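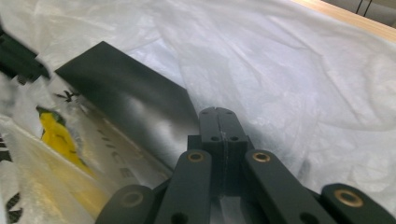
In Conversation: Girish Awasthi on the Songs That Get Left Off the Record

The Gredville Centre for Popular Music opens its exhibition on the vocal group Onsri in February. The group recorded for a little over a decade, sold well in its first years, and was treated by most critics of the period as a commercial product assembled by its label, Flerklow Records. The exhibition's curator, Girish Awasthi, spoke with the Centre's publications office in the reading room one morning before opening.

Mr. Awasthi joined the Centre as a cataloguer and was appointed curator of recorded sound after the acquisition of the Flerklow archive. The archive arrived in 107 cartons, many of them unlabelled. He described the first months of work as slow and at times discouraging.

"A carton would be marked 'misc. autumn' and contain session sheets from three different years," he said. "We had to establish who had been in the studio before we could say anything about the music."

Those session sheets form the basis of the exhibition's central argument. It was widely reported during the group's career that its members did not play on their own recordings. According to Mr. Awasthi, the sheets support that account for the first two albums and contradict it for nearly everything that followed.

"From the third album forward, the members are listed on guitar, on organ, on percussion, and they are being paid the musicians' rate for it," he said. "The label had an accounting department. It did not pay people for parts they had not played."

Asked why the earlier account had persisted, he pointed to the group's television work. Onsri appeared weekly on a variety program for two seasons, and performances on that program were mimed, as was customary. Viewers saw instruments that were not connected to anything. Reviewers of the later albums, he said, often wrote with the program in mind.

"I have read every review we hold," he said. "A good number of them do not mention a single song by title. They discuss the matching jackets."

The exhibition does not attempt to argue that the group was consistently good. One listening station is given over to a holiday single that Mr. Awasthi described as "very difficult to defend", and the wall text acknowledges that the fifth album was recorded in 10 days to satisfy a contract. Visitors will be able to hear that album in full, along with the rehearsal tape that preceded it. He considers the rehearsal tape the stronger of the two.

Much of the new material concerns Ezequiel Zamudio, who joined the group as a singer and became its principal songwriter. Mr. Zamudio lent the Centre his notebooks and a reel of home demonstrations, and he visited twice while the exhibition was being prepared. His recollections were recorded for the oral history collection and are excerpted in the galleries.

In one excerpt, Mr. Zamudio recalls a newspaper column in which he was advised to find honest work. "I cut it out and kept it in my guitar case," he says. "I was angry for a week, and then I wrote 'Flevis', so I suppose I owe the man something."

"Flevis" was not released as a single. It appeared as the last song on the second side of the group's fourth album and has since been recorded by 20 other performers, in arrangements ranging from brass band to unaccompanied choir. A selection of these versions will be available at the final listening station.

Mr. Awasthi was cautious when asked whether the exhibition should be read as a correction of the critical record. He noted that several of the original reviewers had been generous with their time, and that one had donated his typescripts to the Centre.

"They were writing to a deadline, with one hearing of the record," he said. "I have had six years and a pair of very good headphones. I would be uncomfortable calling that a fair contest."

He was more direct on the subject of the label. Flerklow's correspondence shows that its publicity office was aware the later albums featured the members' own playing and chose not to promote the fact. A memorandum on display states that the audience "does not enquire."

"The audience did enquire," Mr. Awasthi said. "We have the letters. There are fourteen-year-olds asking what gauge of strings to buy."

A selection of those letters will be shown in the east gallery, with the writers' surnames withheld. The Centre would be pleased to hear from anyone who wrote to the group and would like a copy of their letter returned to them. Enquiries may be directed to the front desk or to the reading room during public hours.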